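19 July 2018

# Grelolero weekend bag, six months in

I bought this in January, in the dark brown, after reading one too many articles telling me that a man with a sports holdall looks like he's on his way to five-a-side. It cost more than my last two suits put together. The shop assistant called it an investment. Investments usually pay you something.

So, the good bits first. The leather is decent. It has softened at the corners and picked up a few scratches that I don't mind, and the stitching along the base is still tight. It goes under a train seat if you don't stuff it. The shoulder strap sits flat on a wool coat and doesn't drag the collar out of shape, which my old Sovach did every single time.

Now the rest. The brass zip pull has gone dull and leaves a grey mark on pale shirts. The lining is a shiny striped thing that looks smart in the shop and catches on watch buckles. There's one inside pocket, too narrow for a passport in a cover. For this money I expected somewhere to put shoes. You get a cloth shoe bag with the name printed on it, and then you have shoes in a bag rolling about on top of your clean trousers.

The makers say the bag "tells the room who you are". I have carried it into a good many rooms. Lucrezia Costa, who sits opposite me at work and dresses better than anyone else in the building, took until May to ask if it was new. Karim Badawi thought it was the Clingate one, at less than half the price, and having handled his I can see why. His has the better zip.

I did write to Grelolero about the pull. They answered after 6 days and offered to replace it if I paid the postage both ways. I've left it.

Weight is the other thing. Empty, it's already heavy, and by the second night's worth of clothes you're leaning to one side, which rather spoils the effect you paid for. The Acheampong canvas bag I borrowed for a wedding held the same clothes and I hardly noticed it on my shoulder.
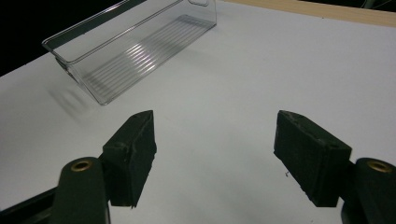

Is it worth the full price? At two-thirds of it I'd say go ahead, but as things stand you are paying mostly for the stamp on the front.

If you still want one, get the black. The brown shows water spots after any kind of rain, and the cream they recommend is extra. Check the zip in the shop, run it both ways with the bag full, and ask to see one that's been on display a while.

Three stars, and one of those is for the strap.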